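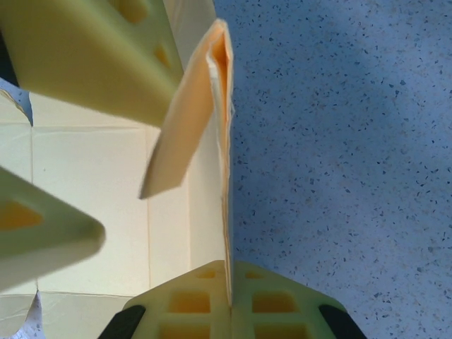
kestrel_bay wrote:
I'd still go with water-activated tape over the pressure-sensitive stuff. It bonds into the liner fibers, so the joint fails in the board before it fails in the glue. Pressure-sensitive acrylic sits on top and creeps if the flap is under any spring load.

mullion43 wrote:
Depends on the board. On recycled liner the surface dusts and I get poor wetting with gummed tape unless the water brush is soaked. Virgin kraft is no trouble. What are you running?

orlop wrote:
Original poster again. Single wall, C flute, mostly recycled liner, from Aranda. We ship ceramic drain covers out of Flirthorpe. The complaint is major flaps springing back up after sealing, worse in November than in summer. The order is 2000 boxes and I'd like to fix it before the next one.

mullion43 wrote:
Springback is a score problem. Tape is only where you notice it. If the score is too shallow the liner never yields and the flap wants to return to flat. Ask Aranda what scoring profile they use and whether it changed.

kestrel_bay wrote:
Partly agree. Score depth matters, but the seasonal swing points at moisture. Dry board in a heated warehouse is stiffer and more prone to cracking along the score. Get a hygrometer on the pallet before blaming the supplier.

Cardboard flap, bench photo.
I'd store the blanks wrapped until the morning you use them.
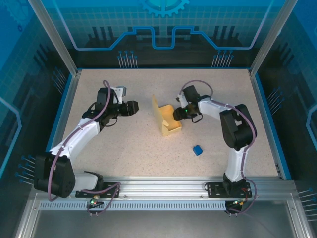
Bench, both arms on the rail.

orlop wrote:
Pallets are unwrapped on arrival and sit by the loading door. Could be that. I have also been offered a heavier C flute from Arer at a small premium. Worth trying?

mullion43 wrote:
Heavier liner on the same score will spring back more. You'd be paying extra to make it worse. Get samples with a deeper score first.

tansy_lot wrote:
Disagree with both of you on the order of work. Prebreak the flaps. Fold each one past 90 degrees outward, then in, before the product goes in the box. It costs a few seconds and you find out the same day whether the score is at fault. We do it on every Gulutik mailer and stopped using a second strip of tape.

kestrel_bay wrote:
Outward folding on dry recycled board is how you crack the outer liner. Inward only, I'd say.

tansy_lot wrote:
Never had it crack on ours – but ours is B flute, so fair point.

orlop wrote:
Moving one pallet away from the door, still wrapped, and prebreaking inward on half of it. Will post when that pallet is used up. Samples with a deeper score are on request from Aranda.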